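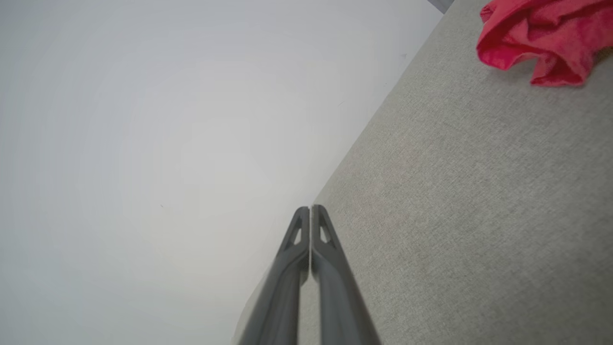 Last updated: January 2023

Visit to the Ostness Diesel Components Works, Trivham

Members of the Farouk Diesel Owners Association visited the Ostness works at Trivham in November. The plant makes glow plugs, plug harnesses and control relays for older light diesel engines. The visit took up most of the day and was divided into 2 sessions.

The morning session began in the heater hall, where the heating coil is welded to the tip of the sheath. The sheath is then filled with insulating powder and drawn down to its final diameter. Staff explained that the powder must be packed evenly along the full length. A gap near the tip lets the coil run too hot at one point, and the plug fails early.

Visitors were next shown the test room. Sample plugs from each batch are switched on and off for 1000 cycles at rated voltage. Current draw is recorded at the start and end of the run. A batch is held back if any sample falls outside the permitted range. Members asked whether a plug with a swollen tip could be returned to service. The plant's advice is to replace it, and to check injector spray and timing before fitting the new one.

The afternoon session covered relays and wiring. The Lundora relay, fitted by many members as a replacement part, is assembled on a separate line with five stations. Several members had reported long delays before the dash lamp goes out in cold weather. The engineering office recommended measuring voltage at the plug terminal with the lamp lit, and cleaning the engine ground strap if the reading is low.

Parking at Trivham is limited and safety shoes are required in all work areas. Groups are limited to six persons per guide. Requests for a further visit should be sent to the association office in writing. Copies of the wiring notes handed out at the works are available from the same office.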